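May — posted by Idalina Ramalho, 7.40am

Sourdough again. Sorry. Quick one before work.

Third week with the new starter (Nuno Salgado gave me half of his, fed on rye) and it's finally doubling. Kitchen's been cold so I've stopped going by the clock. Poke it, look at it, poke it again.
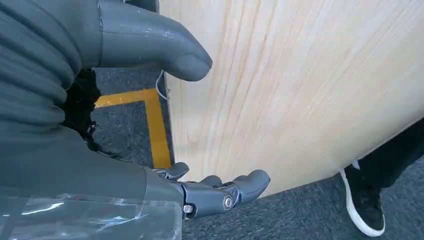 What I'm doing now

700g strong white, a bit of wholemeal from the mill shop at Brirstead, salt, water at 75 per cent. Mix, leave an hour, fold four times. Into the fridge overnight — tea towel on top, nothing fancy. I did try the long bulk everyone goes on about. Got soup. Wasnt even nice soup.

Oven as hot as it'll go, lid on for the first half. Then lid off and down to 221, because that's what the daft dial says when you aim for 220.

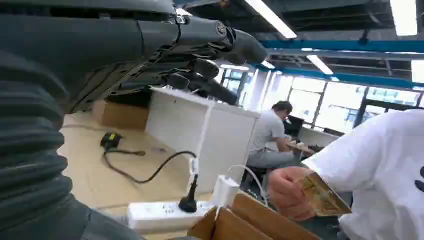 Filed under: Bread and baking

Crust much better this time. Crumb still a bit tight at the bottom, so probably needs longer out of the fridge. Will try 60 minutes on the side next bake and report back. Also need a new blade, the old one just drags teh dough about.
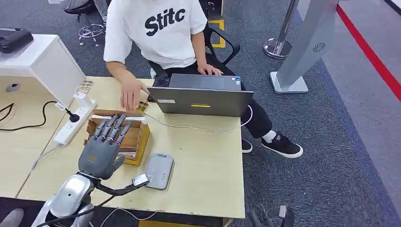
Can you freeze the starter?

Dry it instead. Spread it thin on baking paper, leave it till it snaps, keep it in a jar. Mine came back in four days.

Recent posts
Rye, round two
Marmalade at Nogueira
The Claloslow market, rained off

Last updated: May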